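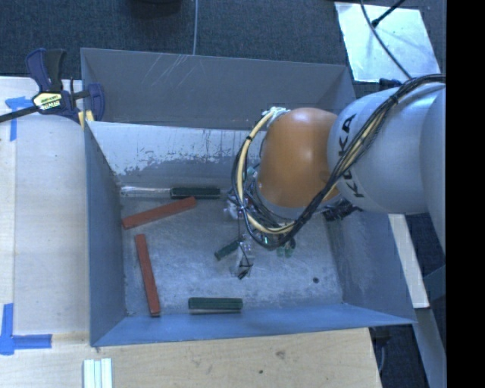 중고 금속 통을 두고 사흘째 고민 중이다. 칠이 벗겨졌으니 새로 칠하자는 쪽은 나, 그냥 쓰자는 쪽은 나를 뺀 전원.

안쪽 벽 아래로 칠이 띠처럼 너덜너덜 일어나서 짙은 회색이 드러나 있다. 위쪽은 또 멀쩡하게 매끈하다. 차라리 다 벗겨지든가.

Toshio Uchida 씨한테 물어봤더니 "물건 담는 데 칠이 왜 필요해" 하고 전화를 끊었다. 통화 시간 30초.

바닥은 칠 얘기를 꺼낼 것도 없이 그냥 맨 회색 금속이다. 구름 낀 것처럼 얼룩덜룩하게 닳았는데 계속 보고 있으면 좀 멋있다. 이런 마감을 일부러 돈 주고 하는 카페도 있다고 들었다.

오른쪽 아래에 작고 어두운 동그란 점이 하나 있다. 어제 물티슈로 문질러 봤다. 안 지워진다. 오늘도 문질러 봤다. 왜 또 문질렀는지는 모르겠다.

페인트 견적은 Korusow에서 받았다. 사포질 600번부터 시작하라길래 그건 마무리용 아니냐고 되물었더니 "아 그럼 60번이요". 견적서를 조용히 접어 서랍에 넣었다.

Chiyo Ogura 씨는 앞쪽 파란 테두리만 살리고 안은 놔두라고 한다. 어차피 물건 넣으면 바닥은 안 보인다고. 맞는 말이라 기분이 나쁘다.

그래서 결론은 칠 안 함. 비스듬히 긁힌 자국도 그대로 둔다. 통 가격보다 페인트 값이 더 나오는 걸 방금 계산기로 확인했다.

참고로 연회색 페인트는 이미 한 통 사 놨다. 필요하신 분 연락 주세요. 뚜껑 안 땄습니다.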